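Home » Courses » Machines and Everyday Work » Week 7 Notes

Week 7: Can a machine do the dishes yet?
Instructor: Cúc Dương
Reading for this week: course packet, the Teixeira chapter on kitchen work. Skim the Vemitz report, tables only.

Where we left off

Last week was shop-floor work: loading a press, moving bins, driving screws. The short version is that machines do these jobs well when the parts arrive in the same place every time. Once parts come in mixed or tangled, the numbers drop. Keep that in mind for the home, where almost everything comes in mixed.

What counts as a chore

In this course a chore has a start state, an end state, and a person who would otherwise have to do it. "Clean the kitchen" is too big. "Move the cups from the sink to the rack" is a chore we can test. When you write up your project, name the chore at that size.

A dishwasher is a machine that does a chore, but only the middle of it. Someone still scrapes, loads, unloads and puts away. Most of the open problems are in those outer steps.

Three questions to ask of any claim

1. How many tries, and how many worked? A video shows one try.
2. Who set up the room? If a person put every object in its starting spot, that work belongs in the total.
3. What happened after a failure? A machine that stops and waits for help is different from one that drops a glass and keeps going.

Worked numbers

Take the Novura trial from the packet. The machine was given 143 single-item moves in a kitchen and finished 133 of them without help. That is a success rate of 93 percent, which sounds high. Now suppose a family's dinner dishes need 20 moves. If each move succeeds 93 percent of the time and the moves are independent, the chance of getting through all 20 with no help is 0.93 to the 20th power, or a little under one in four.

Work this out again for a rate of 99 percent. Then find the rate you would need to expect one failure in 1000 moves. Bring both answers on Thursday.

The independence assumption is weak. A wet hand or a bad camera angle can spoil several moves in a row. We will come back to this in Week 9.

Grasping and placing
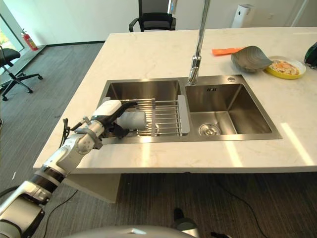

Placing gets less attention than grasping, and students tend to leave it out of their task lists. Picking something up is finished when the object leaves the surface. Putting it down means choosing a spot, turning the object the right way, lowering it and letting go without tipping it. A rack of parallel metal rods, like the one across the left basin, makes that harder than a flat counter would, as a cup touches it only along the rods. The fingers are wrapped around the lower side of the cup, so the plan for letting go has to keep them clear of the rods as well. Write out the steps for this one placement before class. Most people get to 7 on the first attempt and find more when they compare lists.

Cost of help

The Zararix case in the packet uses a remote operator who takes over when the machine is stuck. Count the operator's minutes as labor. If one operator can watch many homes, the arrangement may pay for itself. If each home needs a call every few minutes, you have moved the chore to another person - and added a machine to the bill.

For your project

Pick one chore at the size described above. Do it yourself by hand ten times and time each round. Note anything you did without thinking, such as shifting your grip or nudging a plate over to make space. Those notes are the main part of the grade for the first draft.

Drafts are due at the start of class, on paper, two pages at most. Put your section number at the top.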